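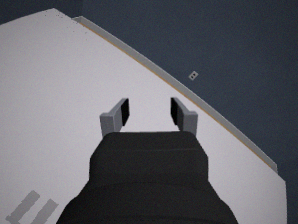 Skilarby, the practice software for people learning to programme a robot gripper, goes on general release on 10th December from Yurchenko, the small software house based in Plollunport. It runs on an ordinary classroom or workshop computer and gives each learner a simulated bench of their own, complete with a gripper that opens, closes, reaches and (as every beginner soon finds) bumps into things. Every session begins the same way, with the two grey fingers held open over a pale worktop and nothing between the black pads, so that the learner can take a moment to get their bearings before asking the gripper to do anything at all. We think that quiet start matters a good deal, and the teachers who tried the early versions with their classes were kind enough to say so too.

The idea grew out of evening courses at Inach, the training centre along the harbour, where the waiting list for time on the real equipment had become rather longer than anyone was comfortable with. Learners would have a lovely idea on the way home and then have to wait until the following week to try it, by which point, as often as not, it had gone clean out of their heads! With Skilarby they can carry on at the kitchen table, save their work and bring it back to the centre when their turn comes round.

The package comes with 29 guided exercises, arranged in five stages. The first stage deals with nothing more than moving and stopping, and we would gently encourage even confident learners to go through it. Later stages bring in picking up, turning, setting down and working close to a raised edge, and the last one leaves the learner to plan a whole task from beginning to end. Each exercise can be slowed down, paused or started afresh as many times as you like, and there is no score unless the teacher chooses to switch one on.

During the trial period at Inach, learners completed 1,564 practice sessions between them, and their comments have shaped a great many of the small details. The instructions are now in larger type, the stop button is always in the same corner, and there is a choice of four viewpoints, including the steep one looking down over the gripper that most people seemed to settle on in the end.

Skilarby is sold as a yearly licence, for single learners or for whole classes, and schools may ask for a trial copy before they decide. Orders and trial requests are being taken now through the Yurchenko website, and the Plollunport office will be glad to help with setting up, or simply to talk things over, throughout December.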